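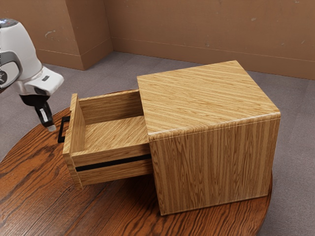
Drawer task in the Femon simulator: arm at the handle, drawer part open.

Home Products Simulation Support Contact

Femon Drawer and Cabinet Pack
2 min read

The Drawer and Cabinet Pack is an add-on for Femon, the manipulation simulator from Remis. It covers one family of jobs: finding a handle, pulling a drawer out and pushing it back in. Teams mostly use it to train and test a control policy before they book time on a real arm.

What you get

The pack holds 427 cabinet models with working drawers. Each drawer runs on its own slide, and you can set the friction, the travel and the end stop separately. Handles are separate parts, so a slim black loop pull can be swapped for a knob without rebuilding the cabinet. Wood grains, table tops, carpets and wall finishes are changed from one settings file.

A drawer can start closed, fully open or anywhere between. Half-open starts are worth including in training – policies that have only met closed drawers tend to reach for the handle in the wrong place.

Scoring

Every run logs handle contact, drawer travel and the force on the gripper. By default a pull counts as a success once the drawer has reached the travel you set and stayed there for 2 seconds. Both values can be changed.

Requirements and licence

You need a current Femon licence and 37 GB of free disk space. The pack runs on Linux only. A single-site licence costs £4,000 a year and includes updates and email support. Universities should ask for the teaching price.

Doors and hinged lids are not included. These are sold as the Martens Hinge Pack, with a new version due in September.

Demonstrations are given at our Treltcombe office or by video call. Please send your arm model and gripper type when you book, so we can load the right files beforehand.

Page updated August 26, 2025

We use cookies to remember your settings and count visits. Accept Decline Cookie settings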